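Pirport Flight 722 schedule change: your questions

Last updated Saturday, July 5, 2025

Why has the schedule changed?
The second of our two long-haul aircraft has been delivered late by the leasing company. Until it arrives we don't have enough aircraft to fly the Lornivix route every day. We expect it to enter service in December.

Which flights are affected?
Flight 722 from Sadik to Lornivix, and the return, flight 723. Both will run four days a week in place of daily. Domestic flights are not affected.

My flight has been cancelled. What happens now?
We will move you to the nearest operating day and send the new details to the email address on your booking. If the new date doesn't suit you, you can pick another one free of charge or ask for a full refund.

I booked through a travel agent. Who do I speak to?
Your agent. We can't change a ticket we didn't issue, but we have sent every agent the new timetable.

Will I be on a different type of aircraft?
Possibly. On some dates we are using an aircraft and crew hired from Wibisono Air. It has 300 seats and no premium cabin. If you paid for premium, we will refund the difference to the card you used.

Do I keep the seat I chose?
Not on the hired aircraft, as the layout is different. Please choose again under Manage Booking. Extra legroom fees are refunded if we can't give you a similar seat.

Has the baggage allowance changed?
No. It is still one cabin bag and one checked bag of up to 23 kg. Spare lithium batteries must be in your cabin bag with the terminals covered. 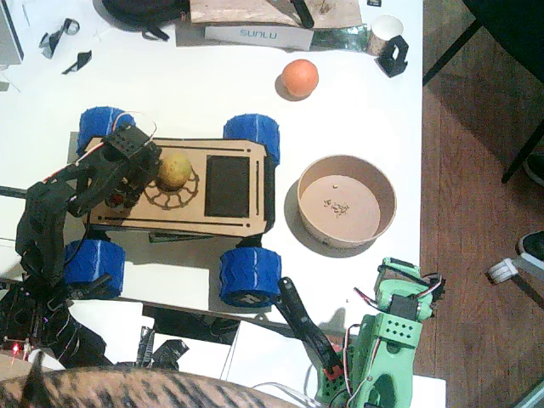

Can I still take a pet in the hold?
Only on our own aircraft. The hired aircraft doesn't carry animals. Call us before you change your booking and we will tell you which dates are suitable.

Do I still earn points?
Yes, 400 points each way in economy, whichever aircraft you fly on. Points from flights operated by Wibisono Air can take up to ten days to show in your account.

How do I contact you?
Ring the Sadik office and choose option 2, or use the form on the Contact page. Quote reference 2082 so that your call goes to the right team. Lines are open from 8am to 8pm, and close at 4pm on Sundays.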